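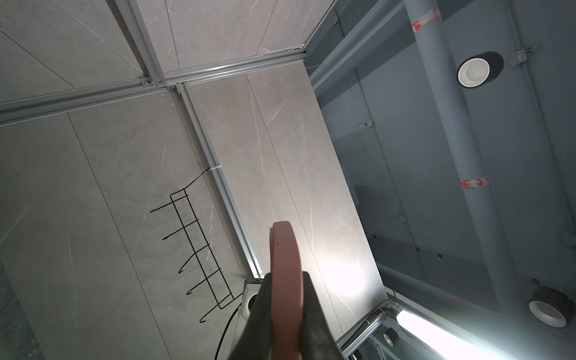 Cleaning a bathroom with marble-look panels takes a soft cloth, dish soap and some patience. Most of the damage I see comes from people using too much product. On pale gray panels with faint white veining, a dried soap film can pass for part of the pattern, so check the surface from the side with a flashlight before you decide it is clean.

What you need

Two microfiber cloths
A bucket
Mild dish soap
A soft toothbrush
A squeegee

Step 1. Dust first

Wipe the panels with a dry cloth, starting at the top. Dust that gets wet turns into gray streaks and you will have to do the wall twice.

Step 2. Wash

Put a small squirt of soap in a bucket of warm water. Wring the cloth until it stops dripping. Work from the bottom up so that runs do not dry on a dirty wall. Leave the soap on for a minute or two where the shower hits.

Step 3. Do the seams

Use the toothbrush with the same soapy water and brush along the seam, never across it. If the sealant is black and washing does not help, cut it out and replace it. Natalia Chávez wrote in to say she scrubbed hers for 29 minutes and ended up replacing it anyway.

Step 4. Rinse and dry

Rinse with clean water and a clean cloth. Squeegee from the top, then dry the corners by hand. Leave the door open and the fan on.

What to avoid

Scouring powder, steel wool and anything with bleach left on overnight. Vinegar is fine on many man-made panels but will etch real marble, so find out which one you have. The installer's paperwork should say.

Wash once a week if the shower is used daily. A guest bathroom can go a month.

Updated Jan 23, 2024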